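실험실 자동화 안전 수칙

실험실 자동화 안전 수칙이란 로봇 팔과 분주 장비를 한 공간에서 쓸 때 지키는 약속들을 말해요. 나라마다, 기관마다 조금씩 다른데 저는 Penotell 지침으로 처음 배워서 그 순서대로 적어 볼게요!

1. 배치와 접근

팔이 닿는 범위를 먼저 그리고 장비는 그다음에 놓습니다. Wilgate 쪽 규칙은 팔의 최대 도달 거리에 여유 100 mm를 더하라고 해요(저는 좀 넉넉하게 잡는 편이에요). 그리퍼가 장비 데크로 내려갈 때는 속도를 최대치의 25 %로 낮추고, 손가락이 판이나 뚜껑의 양옆으로 들어가는 접근 경로를 시뮬레이션에서 꼭 확인하세요. 갠트리 빔이나 칼럼이 가까우면 손목 각도까지 봐야 하고요.

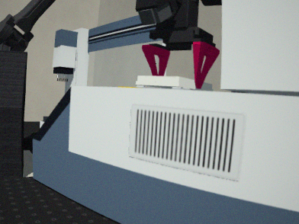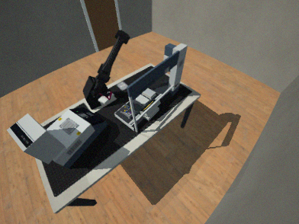

시뮬레이션 화면, 검은색 로봇 팔과 실험 장비

2. 파지와 정지

작은 용기를 집은 채 멈추는 상황이 제일 까다로워요. Zaugg 방식은 정지 신호가 와도 그리퍼를 닫힌 상태로 두고, 60초 안에 사람이 확인하도록 정해 놓았습니다. Remo Tanner는 이 시간이 너무 길다고 썼는데, 저도 그 말에 꽤 공감해요.

3. 기록

경로를 바꾸면 버전 번호와 바꾼 이유를 같이 남깁니다. Nokley 양식은 항목이 4개뿐이라 쓰기 편하더라고요. 재검증 주기는 문서마다 달라서 아직 정리 중이에요.

같이 볼 항목: 분주 로봇, 비상 정지, 충돌 검사

문의: 편집 담당 Alun Sayce | 맨 위로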